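Unpacking the Produce: Speaker Notes
Talk for the Robles kitchen skills evening, Fri 28 May
Speaker: Covadonga Villanueva

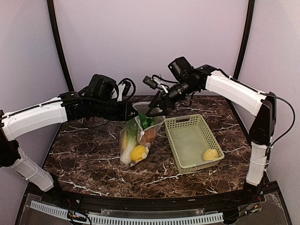

Slide 1. Mixed produce in a clear bag, with a pale green basket for unpacking.

Opening (5 minutes)

Leave the slide up while people sit down. Say hello, thank Nuria Bravo for setting up the room, and point out where the handouts are.

Start with the question from the sign-up sheet: "Why do my greens go bad before I get to them?" Ask for a show of hands. Most people will say they put the shopping bag straight into the fridge drawer. I did that for years too.

Tonight is only about the time between setting the bag down and closing the fridge door. Storage over winter is a separate talk, and Eusebio Sarmiento gave it in January. His notes are still on the table by the door.

The mixed bag

Back to the slide. Leafy greens with white stalks, a lemon, and an orange-brown vegetable farther up, all in one bag. These don't want the same things. Greens lose water fast and bruise easily. A lemon has a tough skin and can wait. Most root vegetables can wait too if they are dry.

Mention that the lemon is at the bottom here, in front of the greens. Good place for it. When you pack your own bag at the market, firm things go in first and leaves go in last.

Opening the bag

Demo with the bag from my own shopping. Say each step out loud.

Stand the bag up. Hold the gathered neck with one hand and work the mouth open with the other. If there is a tie, take it off and put it somewhere you will find it. Don't rip the film. A whole bag can be used again.

Leaves come out by the stalk end. Pulling on the leaf tips tears them. If the stalks are lying low in the bag, slide a hand down the side and lift from underneath.

Pause here for anyone who wants to try it. Maximiliano Gallardo has spare bags at the side table.

Using a basket

Put the basket right next to the bag before you open anything. People skip this and end up with lemons rolling across the counter.

Any basket will do. I use a Sulard one at home and it has lasted 7 years. Air should be able to get around the food, and it should be easy to rinse.

Heavy things on the bottom, leaves across the top. Look at each piece as it goes in. Soft spots go to the front of the counter for tonight's dinner.

Washing

Somebody will ask. Wash greens right before you use them. If you like to wash ahead, dry them well and wrap them in a clean towel. Brush dirt off roots and leave the washing for later. Rinse the lemon before you cut or grate it.

Into the fridge

Greens in the drawer, wrapped loosely. Lemon on a shelf or in a bowl, depending on how soon you will use it. Roots in the other drawer, with any leafy tops cut off. Keep apples away from the greens.

If running late, skip the part on herbs. It is on page 2 of the handout.

Questions and wrap-up

Repeat each question so the back row can hear. Estíbaliz Goicoechea is watching the clock and will wave when we have 5 minutes left.

Remind people that the soup class is next and still has places. Sign-up sheet is with Nuria. Stack the chairs before leaving, and take home any produce left on the side table.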